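Nosipho Botha
Day 2 of collecting demos for the Inditz model. Chopsticks again.

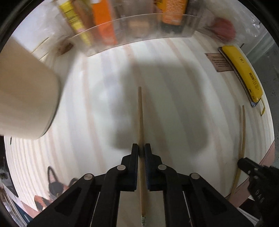 2/ The plan says 400 demos by the end of January. Fine. 400 of what, though? Same striped surface, same clear tub at the back, same person squeezing the gripper. I'd call that one demo with a lot of wobble.

3/ Dorota Kaczorowski reckons the clutter gives us variety. Maybe. Clutter that stays put all afternoon is wallpaper, and the model will learn it as wallpaper.

4/ I threw out 13 this morning where I'd clearly changed my mind halfway. Got asked to put them back "for robustness". No.

5/ Would swap the lot for more than 3 kitchens and someone left-handed. Flinmont has a test set from other rooms. Will believe the success rate when it's run on that.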